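Nous utilisons des cookies pour mesurer l'audience du site. Accepter | Refuser

Assistance Julta – Ticket 104 : l'application perd ses listes de courses
Ouvert par Neville Bunting, bureau de Pasmont
24/7/25 – Statut : résolu

Bonjour à toute l'équipe, et merci d'avance pour votre patience, je sais que je suis bavard ! Nous partageons à plusieurs une liste de courses dans Julta (le café, le lait, les yaourts de tout le monde), et depuis la mise à jour, elle se vide dès que quelqu'un coche un article. J'ai perdu plus de 20 lignes ce matin, dont tout ce qu'il fallait pour le pot de départ.

J'ai essayé de me déconnecter, puis de réinstaller l'application : la liste revient quelques minutes, puis disparaît de nouveau. Sur l'ordinateur, par contre, tout est encore là.

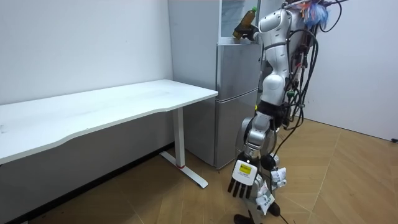
Détail qui compte peut-être : ma collègue de Flelldale, invitée sur la même liste, garde l'ancienne version et ne voit aucun problème.

Réponse du support : Bonjour Neville, merci pour toutes ces précisions, elles nous ont bien aidés. Le téléphone garde une copie locale trop ancienne. Ouvrez Réglages, Synchronisation, puis « Vider la copie locale », et laissez l'application ouverte 3 minutes. Vos lignes restent récupérables pendant 24 heures depuis l'historique.

Neville : Tout est revenu, même les olives ! Un grand merci, vraiment.

Commentaires
Rüegg : Même souci chez moi, réglé de la même façon.
mamie_lulu : Et sur tablette, où se trouve le menu Synchronisation ?

Tickets récents
– Notifications reçues en double
– Partager une liste avec un invité
– Changer l'ordre des rayons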